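The ferry to Udomdale was late again, and so my aunt, who had promised to be on the quay at six with a flask of tea, had drunk most of the tea herself by the time I came down the ramp with my suitcase and my wet shoes. She was not at all sorry. She gave me what was left in the lid, kissed me on both cheeks, and told me that the bees had gone.

"Gone where?" I asked.

"Jalladstead, I think," she said, as though they had taken the bus.

I should explain that my aunt had kept bees for 34 years, in white hives along the bottom wall, and that she spoke of them much as other people speak of lodgers. They were moody in spring and greedy in August, and once, when my uncle was alive, they had taken against his hat and chased him all the way to the church. She had never lost a swarm, or at any rate she had never owned up to losing one, and I could see that it had shaken her.

We drove home the long way, with the windows down, so that she could listen. Every mile or so she stopped the car and switched off the engine, and we sat there with the hedges dripping and a cow or two looking over the gate at us. I heard a tractor, and a wood pigeon, and my own stomach. She heard, she said, nothing that sounded like hers.

It was dark when we reached the house. She put the soup on and set out three bowls, then put one back in the cupboard without a word, and I pretended to be busy with my laces.
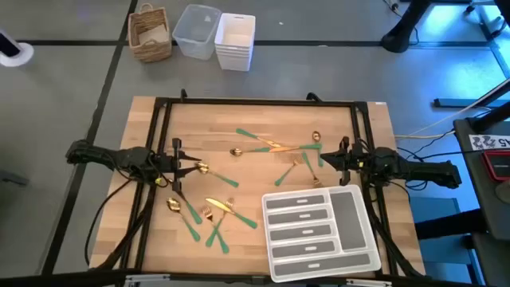

## Morning

I woke early to the sound of the back door, and found her out on the step in her dressing gown and my uncle's boots, with her head on one side.

"Listen," she said.

It was coming from the old pear tree, low and steady, like someone humming over the washing-up. She went in to fetch a sheet and a box, and called back over her shoulder that I had better put some trousers on.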